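Course project report, spring term, submitted in May

# Plate Size and Food Waste in the Ronow Hall Dining Room

## Background

Our group wanted to find out whether the size of a plate changes how much food students leave uneaten. The dining room at Ronow Hall is self-serve at lunch. Students pick up a plate at the start of the line and can come back as often as they like. Leftovers are scraped into bins next to the dish window, so it was easy for us to weigh them.

We had read that people tend to fill whatever plate they are given. We expected smaller plates to mean less waste, but we also thought students might make more trips and end up wasting the same amount.

## Method

The study covered 18 lunches. For the first half, the dining room used its regular dinner plates. For the second half, it used a smaller plate from a supplier called Wuvotton. The menu runs on a repeating cycle, and we matched the two halves so that each main dish was served under both conditions.

Two of us stood at the dish window at every lunch. We asked students to scrape food into one bin and put napkins and cups in another. At closing time we weighed the food bin on an Edik floor scale and subtracted the weight of the empty bin. The number of diners came from the card reader at the door. We left out any lunch with fewer than 300 diners because waste per person jumped around too much on slow days. This removed two lunches, one from each half.

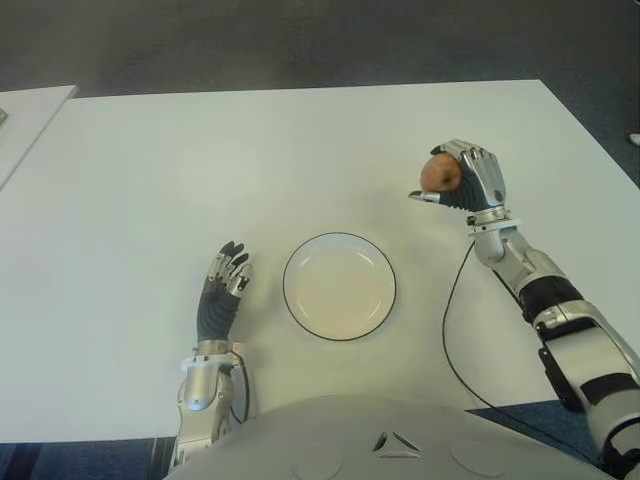
*Figure 1. Round white plate with a thin black rim, empty.*

A plate's rim matters when measuring its size. Two plates can have the same outside width and hold different amounts if one has a deeper well. We measured both the full width and the flat part in the middle, and we used the flat part when comparing plates.

## Results

Waste per person was lower with the smaller plates at most of the lunches we compared. The difference was clearest on pasta and rice days. On sandwich days there was almost no difference, probably because a sandwich takes up the same space on any plate.

Return trips went up, but we only tracked them by eye and did not include them in the analysis. The kitchen staff said the line moved more slowly near the hot food.

## Problems

Some students ignored the sorting signs, and we had to pick napkins out of the food bin before weighing. Soup was also a problem. It is served in bowls, so plate size should not affect it, but it went into the same bin and we could not separate it.

The two halves were also at different points in the term. Students may eat less close to exams. A better design would switch plates every other day, as the Buthelezi dining room did in a project last year. We could not do this because the plates had to be moved from storage by cart.

## Next steps

We would like to repeat the study at dinner, with a separate bin for soup and one person assigned to record return trips. The raw weights are in the appendix, listed by lunch and main dish.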